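Saved searches arrive in Plalar

Hello again from all of us at Plalar. It has been a long winter of fiddling with things behind the curtain, and I'm very happy to have something to show for it - you can now save a search and come back to it whenever you like, without typing the whole thing in again.

Many of you follow the same handful of words day after day. Ayana Sisay, who looks after the feed for the Trekusmont walking festival, wrote to us in January to say she kept her search words on a sticky note by her kettle, and that the note had gone soggy. She wasn't the only one asking, but hers was the letter we pinned up in the office.

To save a search, run it as you normally would, then press the small star beside the search box and give it a name. It will appear in the left-hand column under My Searches. Any filters you had on at the time (language, date, posts with links only) are kept along with the words. You can keep up to 12 saved searches on a free account and 700 on a team account, and you can drag them up and down into whatever order you fancy.

Two small warnings. If you rename a search, the old name disappears from the email digest as well, so do tell your colleagues. And searches with a minus sign in them, such as festival -tickets, need a space before the minus. Reijo Kallio is working on making that less fussy, and hopes to have it sorted by version 11. 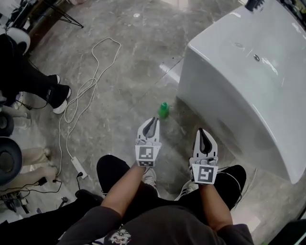 The digest has had some attention too. It used to arrive with the busiest posts first, which suited some of you and drove others up the wall, so there is now a choice between newest first and busiest first in your settings. Pictures in the digest load at a smaller size as well, and a shot full of fine detail, like the veining in a polished grey marble floor, can be opened at full size by tapping on it. Saimi Saarela tried this on her very elderly phone and reports that she no longer has time to make tea while the email opens.

If you bring in posts through Flemeck, please disconnect and reconnect it once, from the Accounts page, before you save your first search. Sointu Nieminen has written a short guide with the steps in order, and you'll find it under Help. Questions can go to the usual address, and one of us will write back - normally within 2 working days, a little longer over the holidays.

Warm wishes,
Irja Juntunen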